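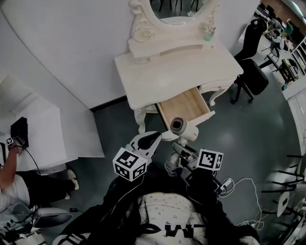
古い引き出し、すべりが悪いときの直し方あれこれ

引き出しがスッと開くだけで、朝の気分ってこんなに変わるんですね! 実家から引き取ったチェストの引き出しが毎回ギギギと鳴って、最後は両手で引っぱる始末だったのですが、週末にちょこちょこ手を入れたら指一本で動くようになりました。うれしくて家じゅうの引き出しを開け閉めしてまわったので、そのときのメモをまとめておきます。金属レールのない、木と木がこすれるタイプの家具のお話です。

まずは全部抜いて、掃除から
いきなりロウを塗りたくなりますが、ここはぐっとがまん。引き出しを抜いて、本体の奥まで掃除機の細いノズルを入れてください。うちの場合、奥からヘアピンと古い切手と、なぜかボタン電池が出てきました。板の角にたまった綿ぼこりは、乾いた歯ブラシでかき出すのがいちばん早いです。水拭きはかたくしぼった布でさっと一度だけ、そのあと半日は抜いたまま風を通します。
抜く前に、引き出しの裏へ鉛筆で「上」「中」「下」と書いておくこと! 同じ大きさに見えても、昔の家具は一段ずつ微妙に合わせてあって、入れ替わると急にきつくなります。私はこれを忘れて、夜にパズルをするはめになりました。

こすれている場所を見つける
側板の下の端と、本体側の桟を見てみましょう。色が濃くなってテカテカしているところが当たっている場所です。見た目でわからなければ、側板の下端にチョークを塗って、何度か出し入れしてみてください。チョークがはげたところが犯人です。

ロウを塗る
いよいよ楽しいところです。仏壇用の白いロウソクでじゅうぶん。側板の下端と桟の両方に、クレヨンみたいにぐいぐいこすりつけて、乾いた布でならします。白いカスが残っていると中の服につくので、そこだけはていねいに。
せっけんでもすべりますが、湿気を吸ってベタつくことがあるので、私はロウ派です。家具用の蜜ロウワックスもいい香りでおすすめなんですが、やわらかいものは厚く塗ると重くなりますから、米粒くらいから試してみてください。食用油は絶対にやめましょう。においますし、ほこりを呼びます(はい、やりました)。

それでもきついときは紙やすり
800番の紙やすりを小さな木ぎれに巻いて、テカテカの場所だけを軽くなでます。削るというより、毛羽立ちを取るくらいの気持ちで。ひとなでしては差しこんで確かめる、のくり返しです。
それで足りなければ目の粗いものに替えますが、梅雨どきの削りすぎにはご用心! 木は湿気でふくらむので、いちばんきつい季節にぴったり合わせると、冬にガタガタになってしまいます。私は5月のからっと晴れた日にやるのが好きです。窓を全開にできて、粉も気になりませんしね。

ガタつく引き出しには
反対に、すき間が大きくて斜めに引っかかる子もいます。桟のすり減ったところに薄い敷居すべりテープを貼ると、うそみたいにまっすぐ入ります。ホームセンターの襖コーナーにあって、ハサミで切れるので気楽です。貼る前にロウが残っていると一晩ではがれるので、テープの予定があるところには塗らないでくださいね。

取っ手のゆるみ
つまみがくるくる回るときは、内側のネジをひと締め。ネジ穴がばかになっていたら、つまようじを2本ほど木工用ボンドと一緒に穴へ差しこみ、乾いてから余分を折ってネジを戻します。これを覚えてから、台所の扉もタオル掛けも直せてしまって、ちょっとした自慢です。

においが気になるなら
古い引き出しのこもったにおいには、重曹を小皿に入れてひと晩。コーヒーのかすを使う方もいますが、しっかり乾かしておかないとカビのもとになります。私は最後に、好きなせっけんを紙に包んですみっこに入れておきます。開けるたびにふわっと香って、もう最高!

敷き紙のこと
底板がささくれている引き出しには、包装紙でも壁紙の余りでもいいので、好きな柄を敷いてみてください。寸法より少しだけ小さめに切るのがコツで、ぴったりだと端がめくれてきます。のり付けはせず、四すみを両面テープで留めておけば、飽きたときにすぐ取り替えられます。私のは今、レモン柄です。次は玄関の下駄箱のいちばん下、あの頑固な段に取りかかります!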